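Part-time toy sorter, Papadakis Pet Lending Library

Papadakis lends dog toys the way other places lend books, and they come back in much worse shape. We need one patient person to sort, inspect and repack returns, 6 hours a week, starting in March.

What you'll do

Empty each return bag onto the table and check every toy for holes, loose bits and general despair. Pair up what belongs together, put each set on a tray, and write the card. Sets go out again if they pass. If they don't, they get a short, dignified trip to the bin.

We have 57 sets on the books. A few of them exist mainly on the books.

What we're looking for

You can tell a toy that has been loved from a toy that has been defeated. Your handwriting can be read by strangers. You don't mind squeaking – there will be squeaking – and you can stand for up to 4 hours at a stretch. Experience with dogs is welcome, though the dogs themselves stay home.

A tray on the sorting table, with a ribbed turquoise bone and a pink ball among the toys:

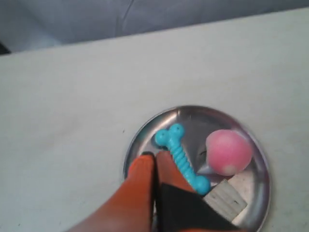
Pay and hours

Two shifts a week, mornings from 8. Pay is hourly and will be discussed at the interview, with a straight face on both sides.

How to apply

Write a few lines to Ourania Christodoulou at the front desk. Tell her what you'd do with a ball that only bounces to the left. No résumé needed.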